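Ticket: el paño rosa destiñe y me ha manchado la mesa blanca
Producto: paño multiusos Flastell, color magenta
Tienda: Cidora, sección menaje
Estado: abierto, pendiente de respuesta
Fecha de apertura: 17 de agosto de 2024

Hola, buenas. A ver si me podéis echar una mano, porque llevo unos días peleándome con esto y ya no sé si el problema es el paño, la mesa o yo (que también puede ser). Os lo cuento por orden y voy apuntando lo que pruebo, así no me mandáis repetir todo desde el principio como me pasó con el grifo Pitora en noviembre.

El paño lo compré en el lote de verano, el que venía a 14 euros con la bayeta gris. Lo uso para secar los cacharros pequeños y para repasar la mesa, que es blanca, lisa, de las que se ve hasta una miga. La primera vez lo dejé húmedo encima toda la noche, hecho un gurruño, y por la mañana tenía debajo una sombra rosa con la forma exacta del paño. Casi me da algo.

Prueba 1. Agua templada y jabón de fregar. La sombra bajó bastante pero quedó un cerco en el borde, sobre todo donde el paño hacía pliegues. El agua del cubo salió rosita.

Prueba 2. Lavé el paño en la lavadora, solo, a 30 grados, como pone la etiqueta. Salió con el mismo color chillón de siempre, así que pensé que ya estaba. Lo escurrí, lo dejé un rato sobre un plato blanco y otra vez marca, más floja eso sí.

Prueba 3. Lo dejé en remojo con un chorro de vinagre, que me lo recomendaron en el foro de Zelenák. No noté gran cosa aparte del olor. ¿Esto sirve para algo o es leyenda?

Prueba 4. Pasta de bicarbonato en el cerco de la mesa, frotando con el dedo y sin estropajo, que la superficie se raya con mirarla. Aquí sí que mejoró. Queda un resto que yo veo porque sé dónde está, pero si viene visita no se fijan.

 Es lo de todos los días: los utensilios metidos en el vaso rojo y la caja de madera al lado.
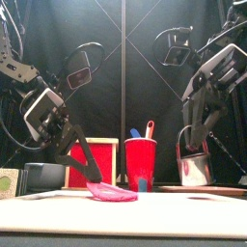
Mi segunda duda va por el vaso, ya que estoy. Es de plástico, alto, de los de fiesta, y lo uso de bote para los utensilios porque el bueno se me rompió y no he comprado otro (pereza pura). Al principio sospeché de él, porque también es de un color fuerte y guardo los utensilios sin secar del todo. Lo llené de agua caliente y lo dejé una tarde entera encima de una servilleta blanca. Ni rastro de color. Con la caja hice algo parecido: le pasé un algodón mojado por la parte roja y el algodón salió limpio. O sea que quedan descartados los dos y el culpable es el paño, vamos, lo que me imaginaba desde el minuto uno.

Lo que necesito saber:

Si el paño va a seguir soltando tinte o si con unos cuantos lavados más se estabiliza. En la bolsa ponía que aguantaba 1000 lavados, pero no decía nada de lo que manchaba durante los primeros.

Si puedo usar sal en el remojo o me lo voy a cargar. Mi madre lo hacía con las toallas nuevas y le funcionaba, pero eran de algodón y esto no sé muy bien qué es, la etiqueta de composición se borró en la lavadora.

Si me lo cambiáis por el gris. He mirado el recibo y compré el lote hace 28 días. No recuerdo si el plazo se cuenta desde la compra o desde que se abre la bolsa, así que os agradecería que me lo aclaréis antes de que se me pase.

Y si tenéis algo específico para el cerco que queda. No quiero echar lejía por mi cuenta, que la última vez dejé amarilla una encimera y todavía me lo recuerdan en casa.

Añado una cosa más que se me olvidaba. El color solo pasa cuando el paño se queda quieto un buen rato. Si limpio y lo cuelgo enseguida, no deja nada, ni en la mesa ni en los platos. He probado a dejarlo seco sobre la mesa y tampoco marca. Tiene que ser la mezcla de humedad y tiempo, digo yo, aunque no tengo ni idea de tintes.

Prueba 5 (edito el ticket esta misma tarde). Segundo lavado, otra vez solo, con una toallita atrapacolor de las baratas. La toallita ha salido rosa, rosa, casi fucsia. No sé si alegrarme porque ha soltado mucho o preocuparme por lo que le queda dentro. De momento lo tengo tendido en la ventana y esta noche lo vuelvo a dejar húmedo sobre el plato blanco, a ver qué cuenta por la mañana.

Guardo el recibo y la bolsa, por si hacen falta para el cambio. ¡Gracias!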